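4.2 What people do with the small stuff on a table

I'll admit I didn't expect placemats and coasters to take up this much of the paper. When I started the home visits in Kvam I was after the big things, mostly sofas and shelving, and I only wrote down the flat little mats because they kept turning up in my notes. By March I had 9 households talking about them without my asking! People in the Munmont flats were especially keen (one couple spent almost 2 hours on theirs), and what they cared about most was shape. A plain round mat gets put away in a drawer. A mat with a face tends to stay out.
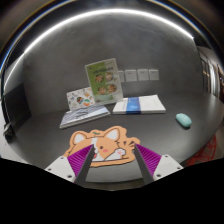 Figure 5. Die-cut mat in the shape of a cartoon corgi, near the front edge of a round, dark grey table.

The corgi in Figure 5 is a good case, with its light orange border and the little green sprig between the ears. On a dark, plain tabletop a mat like that is pretty hard to ignore, and I think that matters more than I gave it credit for in the Skurninine pilot. Back then I coded every mat as "protective" and moved on. I've since gone back and split the code in two, one for mats that get things set on them and one for mats that people keep clear, and the second group is the one I take up in 4.3.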